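Home Ask Topics Plumbing Laundry Log in

Joining two washing machine drain hoses

Posted by Esi Frimpong, November 2018

We have moved the washing machine to the other side of the utility room and the drain hose no longer reaches the standpipe. I have a second hose left over from the old machine, a Verkeo, and would like to join the two. Both are the grey ribbed sort with a smooth rubbery cuff on each end. The cuffs won't go into each other as they are nearly the same size.

Can I buy something to go between them, and will it hold? The machine is a Cultberg. The manual says the hose can be extended but gives no part number, only a maximum length of 3000 mm. The floor is laminate, so I don't want to find out the hard way. My brother says to wrap the joint in tape and forget about it.

Yayra Dogbe
Don't use tape. Buy a longer hose, they are cheap.

Kwabena Arthur
A single long hose is tidier if you can get one, but a joiner is fine and I have had one behind my own machine since July. It is a short piece of plastic pipe that goes inside both cuffs. Most hardware shops keep them with the hose clips. Take one of the hoses with you and try it in the shop, as cuffs come in more than one size and the ones on a single hose can differ from end to end. Mine was a Dutik and it came with two clips in the bag.

Switch the machine off at the wall and have a towel and a washing-up bowl ready, as there is always some water left in the old hose. Wipe the inside of both cuffs. If they are stiff, stand the ends in a mug of hot water for a few minutes. Put the clips over the cuffs before you do anything else.

Then bring the two ends up to the joiner in a straight line. Hold each hose close behind its cuff, on the ribs, and push with a slight twist.

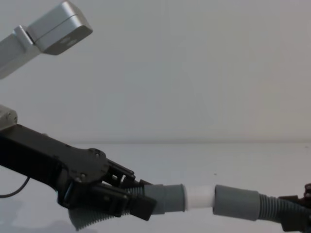
Don't hold it further back or the ribbed part bends and all your effort goes into that. Keep going until the cuffs are well on and then tighten the clips, firmly but not so hard that they cut into the rubber.

Leave the joint where you can get at it, off the floor if possible, and run a rinse and spin with a dry sheet of kitchen paper under it. Add the lengths of both hoses together first. If the total is over the 3000 mm in your manual, cut your losses and do what Yayra says.

Giang Sầm
Same job here, used an Opoku joiner. It dripped until I swapped the spring clips for screw ones. Check the standpipe end as well, mine had worked itself halfway out while I was pulling the machine about.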